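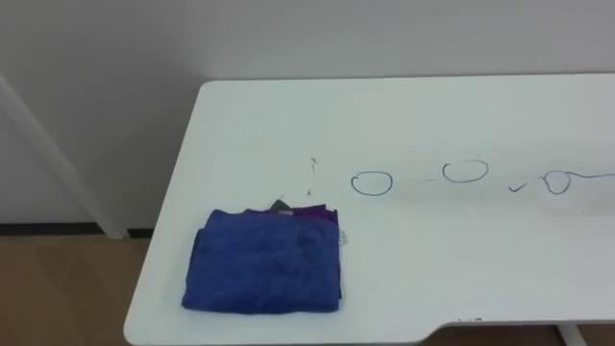 Blue towel, folded, on the white table

Re: [mustelids] Otter or mink at Coreck?
20/01/2020

Rhun Ifans wrote:
> I walked the Coreck side again after the snow and found a line of
> prints leaving the water below the old weir. Five toes on the
> clearest one. They run for 9 yards or so and go into the alders.
> I had it down as a small otter, but my neighbor says mink. The
> prints are under 2 inches wide. There was no scat on the bank that
> I could find. Is width enough to go on, or do I need something else?
> Also, does anyone have the Prosser survey sheets? My copy is missing
> the last page.

Rhun,

Under 2 inches I would say mink. An adult river otter's hind print is usually 3 inches or more across, and even a young one in winter should be well above what you measured. Width on its own can fool you in snow, though. A print that has sat in the sun for an afternoon spreads at the edges, and I have seen mink tracks that had melted out to something much larger. It doesn't work the other way very often, so a small print is better evidence than a big one.

Look at the pattern next. Mink bound most of the time, and the prints fall in pairs set at a slight slant, one pair after another. Otters bound too, but they also slide, even on nearly flat ground, and you get a trough with a few prints at each end. If there is no trough anywhere between the weir and the alders, that fits mink as well.
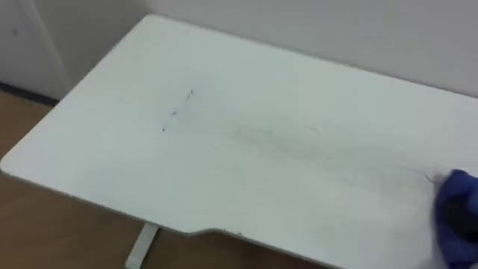
Direction of travel is harder than people think when only part of a trail is left. Claw marks help, and so does the snow pushed up behind the foot, but after a thaw you may have just a few dark spots on white ground. The marks on the desk in the picture are a fair match for what I mean: a short dash slanting up to the right, a small tick below it and to the left, then a dot lower still. You could draw a line through them and call it a trail, and you could not say which end it started from. I would leave direction blank on the form in a case like that. The Clolari records have too many arrows on them already.

On scat, keep checking the weir. Mink leave it on rocks and logs, thin and twisted and often with fur in it. Otter scat is looser, full of scales and crayfish shell, and they go back to the same spots.

The form wants a grid square. The weir is in 626, and the alders may be over the line in the next one, so please check before you send it in.

I have the Prosser sheets, all pages, and will scan the last one for you. If you can get out to Woswood in February, the stretch 600 yards up from the bridge has not been walked this winter. Bring a ruler and put it in every photo, flat beside the print.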